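Gripper squeezing too hard on the block cell
Forum: Cell Setup and Upkeep

bucur_bench
Our stacking cell in Ginville is at 3585 cycles. Grip force is 56 percent and I think it wears the finger pads. Red cube in the fingers: 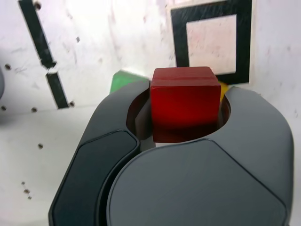
Re: Gripper squeezing too hard on the block cell

lamement
Drop it to 40 and wipe the pads every 12 hours.

Agata Bellini
I disagree on 40. Ours slipped at that setting. Check the finger offset first. If one side touches early, the pad on that side takes the load. Ours was out by 3 mm.

lamement
Never had a slip at 40, but our cubes are smaller.

bucur_bench
Will check the offset. It also has to hold the green one over the table without sagging, so I don't want to go too low.

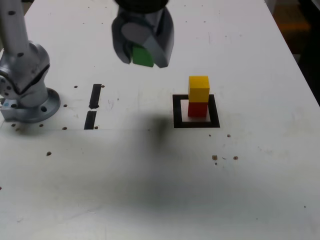

Green cube in the gripper, yellow on red inside the black square.

Agata Bellini
Then leave the force alone until you've measured. Feeler gauge, fingers nearly closed, both sides.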